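약속 시간보다 한참 일찍 Groltside에 도착했어요. 버스가 그렇게 빨리 올 줄 몰랐거든요. 빵집 앞 벤치에 앉아 질문지를 다시 읽는데, 누가 골목 안쪽에서 손을 흔들더라고요. 앞치마 차림에 한 손에는 파 한 단. 오늘 만나기로 한 Selim Yaman 씨였습니다.

"일찍 오셨네요. 그럼 파 좀 같이 다듬으실래요?"

그래서 이 인터뷰는 파를 다듬으면서 시작됐습니다. (녹음을 다시 들어보니 앞의 십 분은 거의 파 껍질 벗기는 소리예요.)

Selim 씨는 'Yurt'라는 작은 요리 모임을 하는 분이에요. 혼자 사는 사람들이 모여 1인분 요리를 배우고, 만든 걸 각자 먹고, 설거지까지 하고 돌아가는 모임입니다. 저도 혼자 산 지 꽤 됐는데 솔직히 저녁은 반쯤 포기하고 살거든요. 냉장고에 두부 반 모, 언제 샀는지 모를 당근 하나. 그래서 이번 인터뷰는 사심이 가득했어요. 물어보고 싶은 게 정말 많았습니다.

## 큰 식당에서 작은 냄비로

Selim 씨는 원래 Vedham이라는 식당의 주방에서 일했어요. 한 번에 손님을 최대 56명까지 받는 곳이었다고 해요. 아침에 출근하면 양파부터 산더미처럼 썰고, 수프는 사람이 들어가 앉아도 될 만한 솥에 끓였고요.

"그때는 1인분이라는 말을 주문서에서만 봤어요. 양파를 한 개만 썰어본 적이 없었으니까요. 그런데 일을 그만두고 집에서 밥을 해 먹으려는데, 수프가 나흘째 안 없어지는 거예요. 제가 제 요리에 질려버렸어요."

저도 모르게 손뼉을 쳤어요. 카레 얘기잖아요! 첫날은 맛있고 둘째 날은 더 맛있고, 셋째 날부터는 의무감으로 먹는 그 카레. 제가 그렇게 말했더니 Selim 씨가 파 뿌리를 든 채로 한참 웃었습니다.

"맞아요. 다들 혼자 살면 많이 해서 얼려두라고 하죠. 그것도 방법이긴 해요. 그런데 저는 냉동실에서 정체 모를 덩어리를 꺼낼 때마다 조금 우울해지더라고요. 그래서 거꾸로 가보기로 했어요. 한 번 먹고 끝나는 양. 딱 그만큼만 하는 연습이요."

연습은 생각보다 오래 걸렸다고 합니다. 소금을 줄이는 건 쉬운데 불과 물이 어려웠대요. 재료를 4분의 1로 줄였다고 물까지 4분의 1로 줄이면 냄비 바닥이 금방 말라버리니까요. 그때부터 공책에 적기 시작했고, 지금까지 쌓인 1인분 메모가 263개입니다. 공책을 보여달라고 했더니 기름 자국이 잔뜩 밴 스프링 노트를 내밀더라고요. 어떤 장에는 메뉴 이름 밑에 딱 한 줄, "다시는 하지 말 것"이라고만 적혀 있었어요. 뭐였냐고 물으니 가지로 만든 푸딩이었다고 해요. 더 캐묻지 않았습니다.

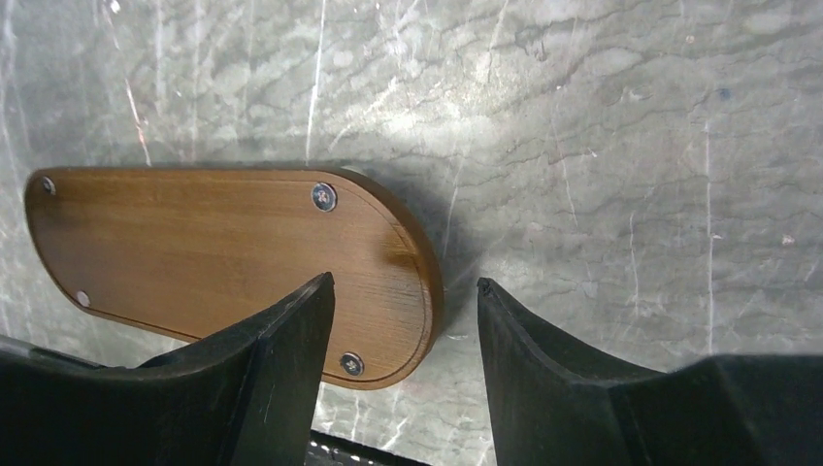 ## 장보기는 Keltov 시장에서

혼자 사는 사람의 요리는 장보기에서 절반이 결정된다는 게 Selim 씨의 지론이에요. 파를 다 다듬고 나서 우리는 잠깐 Keltov 시장까지 걸어갔습니다. 8월이라 토마토가 아주 제철이었고, 복숭아 냄새가 입구에서부터 나더라고요.

그런데 Selim 씨가 장 보는 걸 옆에서 보니까 좀 독특해요. 목록이 없어요. 대신 지갑에 작은 쪽지를 하나 넣고 다니는데, 거기엔 사야 할 것이 아니라 집에 남아 있는 것이 적혀 있습니다. 그날 쪽지에는 "양배추 1/4, 달걀 셋, 요구르트 조금"이라고 쓰여 있었어요.

"살 걸 적으면 그것만 사 오잖아요. 그러면 집에 있던 양배추는 계속 그 자리에 있고요. 남은 걸 적어 가면 시장에서 양배추 짝을 찾게 돼요. 오늘은 뭐랑 짝지어줄까, 그런 기분으로."

짝을 찾아준다니, 표현이 귀엽죠. 이날 양배추의 짝은 소시지 한 개와 딜이었습니다. 소시지를 정말 한 개만 샀어요. 저는 낱개로 달라는 말을 잘 못 하거든요. 괜히 눈치가 보여서요. 그 얘기를 하니까 Selim 씨가 의외로 진지하게 대답했어요.

"저도 처음엔 그랬어요. 감자 두 알 달라고 하는데 목소리가 막 작아지고요. 그런데 자주 가면 돼요. 일주일에 한 번 가서 많이 사는 손님이 있고, 자주 와서 조금씩 사는 손님이 있는 거죠. 이제는 제가 가면 아주머니가 먼저 두 알을 골라놓으세요."

그러고는 덧붙이기를, 그래도 용기가 안 나는 날에는 채소를 한 단 사서 모임 사람들과 나눈다고 해요. Yurt 단체 대화방에는 "셀러리 반 단 가져가실 분" 같은 글이 하루에도 몇 개씩 올라온답니다. 셀러리는 늘 남고, 고수는 올리자마자 나간대요. 우리 동네랑 반대네요. 저희 집 근처에서는 고수를 주겠다고 하면 다들 조용해집니다.

돌아오는 길에 복숭아도 두 개 샀어요. 하나씩 들고 걸으면서 먹었는데, 즙이 팔꿈치까지 흘러서 질문지 둘째 장을 못 쓰게 됐습니다. 그래서 그 뒤의 질문은 거의 즉흥이에요.

## 반죽은 작게, 물은 넉넉하게

제일 궁금했던 건 탄수화물이었어요. 파스타를 1인분만 삶으면 꼭 모자라거나 남고, 밥은 한 공기만 하면 밥맛이 안 나고요. Selim 씨는 밀가루 반죽 얘기를 먼저 꺼냈습니다.

"반죽은 300그램이 제 기준이에요. 밀가루 300그램이면 납작빵이 네 장 나와요. 한 장은 바로 구워 먹고, 한 장은 다음 날 아침에 먹고, 나머지 둘은 얇게 밀어서 얼려요. 아까 냉동실 싫다고 해놓고 이러네요. 그런데 납작빵은 예외예요. 납작하니까 뭔지 보이잖아요."

정체 모를 덩어리만 아니면 된다는 얘기였어요. 기준이 명확합니다.

반죽을 미는 자리 얘기도 한참 했어요. 넓은 조리대가 있으면 물론 좋지만, Selim 씨가 처음 살던 방에는 도마 하나 놓으면 끝인 자리밖에 없었대요. 그래서 재료를 미리 늘어놓는 대신 작은 칸에 나눠 담아 손 닿는 데 두는 버릇이 생겼다고 해요. 칸마다 썬 것, 씻은 것, 아직 손 안 댄 것을 넣어두면 좁은 데서도 안 헷갈린다고요. 저는 늘 싱크대 모서리에 양파를 아슬아슬하게 올려두고 요리하는 사람이라 이 대목에서 밑줄을 두 번 그었습니다.

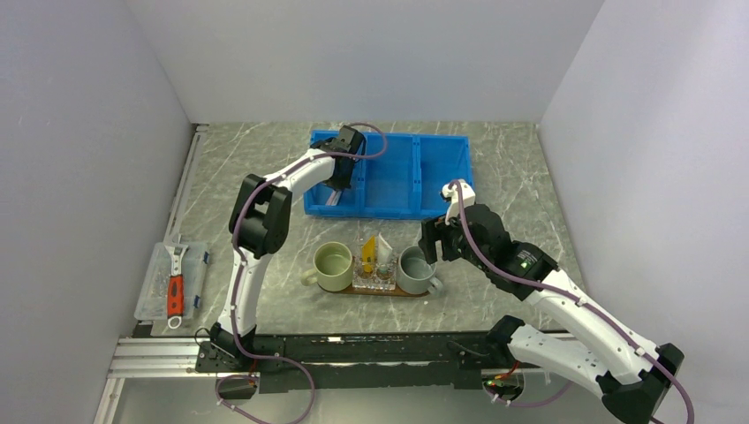 *회색 대리석 무늬 작업면과 세 칸으로 나뉜 파란 통.*

파스타 물은 어떻게 하냐고 물었더니 답이 바로 나왔어요. 700밀리리터. 작은 냄비에 그만큼 붓고, 면이 다 잠기지 않으면 중간에 한 번 뒤집어주면 된대요. 교과서에서는 물을 훨씬 많이 쓰라고 하지 않느냐고 했더니 어깨를 으쓱하더라고요.

"식당에서는 저도 그렇게 했죠. 그런데 집에서 혼자 먹을 건데 큰 냄비 꺼내고, 물 끓기를 기다리고, 그 큰 냄비를 또 씻고. 그러다가 그냥 과자 먹게 돼요. 물이 적으면 빨리 끓고 면수도 진해져요. 소스가 잘 붙어서 저는 오히려 이쪽이 좋아요."

그냥 과자 먹게 된다는 말이 너무 제 얘기라 잠깐 할 말을 잃었어요. 맞아요, 저녁을 포기하는 순간은 늘 설거지를 상상할 때 오더라고요. 요리가 귀찮은 것보다 요리 다음이 귀찮은 거죠.

밥에 대해서는 Selim 씨도 아직 답을 찾는 중이래요. 모임에 오는 분이 작은 뚝배기에 하는 법을 알려줬는데 세 번 중 한 번은 탄다고 합니다. "탄 날은 누룽지라고 부르면 된다면서요?" 하고 묻길래 그건 한국에서도 다들 쓰는 방법이라고 말해줬어요.

## 같이 배우고 따로 먹기

Yurt라는 이름이 궁금했어요. 천막이라서 그런가 했는데, 첫 모임을 했던 방의 천장이 가운데로 갈수록 높아져서 다들 유르트 같다고 했대요. 지금은 다른 데서 모이지만 이름은 그대로 남았습니다.

모임의 규칙이 재미있어요. 같은 요리를 배우되 각자 자기 냄비로 자기 것만 만듭니다. 맛을 보라고 옆 사람에게 한 숟갈 주는 건 괜찮지만, 한 솥에 끓여 나누는 건 안 해요. 저는 처음에 좀 야박하다고 생각했어요. 다 같이 모였는데 왜 굳이요?

"집에 가면 어차피 혼자 해야 하니까요. 여럿이 한 솥을 끓이면 누군가는 당근만 썰다가 가요. 그 사람은 집에서 수프를 못 끓여요. 당근만 잘 썰죠. 그래서 서툴러도 처음부터 끝까지 자기 냄비를 보게 해요."

듣고 보니 저는 평생 당근만 썰었던 것 같아요. 명절에 전 부칠 때도 저는 늘 밀가루 묻히는 담당이었고, 지금도 전을 못 부칩니다. 밀가루는 정말 고르게 묻혀요.

모임에는 별별 분들이 온대요. 배우자가 먼저 떠난 뒤 처음으로 달걀을 삶아본 분도 있고, 기숙사에서 나와 가스 불을 무서워하는 학생도 있고요. 달걀을 처음 삶은 분은 그날 삶은 달걀을 안 드시고 주머니에 넣어 가셨다고 해요. Selim 씨는 이 얘기를 하면서 괜히 행주를 접었다 폈다 했습니다. 저도 괜히 물을 마셨고요.

혼자 먹는 게 쓸쓸하지 않냐는 질문은 사실 안 하려고 했어요. 너무 뻔하잖아요. 그런데 Selim 씨가 먼저 꺼내더라고요.

"쓸쓸한 날이 있죠. 그런 날엔 그릇을 좋은 걸로 꺼내요. 별 효과는 없어요. 그래도 접시가 예쁘니까 사진 찍어서 누나한테 보내고, 그러면 누나가 전화를 하거든요. 짜게 먹지 말라고." 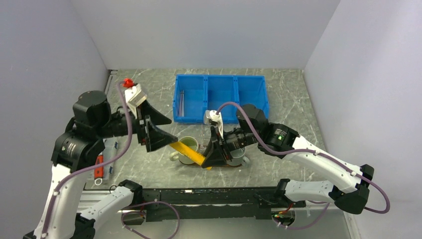 ## 양배추와 소시지, 그리고 남은 질문

얘기가 길어져서 결국 저녁때가 됐어요. Selim 씨가 아까 사 온 소시지를 얇게 썰어 마른 팬에 올리고, 기름이 나오니까 채 썬 양배추를 넣었습니다. 뚜껑을 덮고 잠깐 두었다가 요구르트 한 숟갈, 딜 조금. 파는요? 제가 다듬은 그 많은 파는 어디에 쓰냐고 물었더니 내일 모임용이었대요. 저는 남의 집 파를 공짜로 다듬어준 셈이에요.

1인분을 둘이 나눠 먹었으니 양은 당연히 모자랐습니다. 대신 얼려둔 납작빵을 꺼내 구웠어요. 빵이 부풀면서 군데군데 까맣게 그을렸는데, 거기에 양배추를 올려 반으로 접어 먹으니 정말 맛있더라고요! 집에 와서 다음 날 바로 따라 했는데 저는 딜이 없어서 깻잎을 넣었어요. 그것도 꽤 괜찮았습니다. 요구르트와 깻잎이 싸울 줄 알았는데 생각보다 사이가 좋았어요.

먹으면서 초보에게 딱 하나만 권한다면 뭐냐고 물었어요.

"작은 팬이요. 비싼 거 말고, 달걀 두 개 부치면 꽉 차는 거. 큰 팬에 조금 하면 다 타요. 그리고 일주일에 세 번만 해요. 나머지는 사 먹든 시리얼을 먹든 상관없어요. 매일 하겠다고 마음먹은 분들은 두 달 뒤에 안 보이시더라고요."

일주일에 세 번이면 저도 할 수 있을 것 같았어요. 그러고서 다음 계획을 물으니, 공책 메모를 묶어 작은 책자로 낼까 고민 중이라고 합니다. 다만 양을 다시 재야 하는 게 많대요. "한 줌"이라고만 적어둔 게 수두룩한데, 몇 년 전의 한 줌이 지금의 한 줌과 같은지 본인도 모르겠다고요. 가지 푸딩은 책자에 싣느냐고 슬쩍 물었더니 고개를 저었다가, 조금 있다가 "경고로 실을 수는 있겠네요"라고 하더라고요.

막차 시간이 가까워져서 설거지는 반만 도와드리고 나왔습니다. 가방에는 납작빵 반죽 한 덩이와 파 두 뿌리가 들어 있었어요. 반죽은 그날 밤에 바로 구웠고, 파는 물컵에 꽂아두었는데 벌써 손가락만큼 자랐습니다.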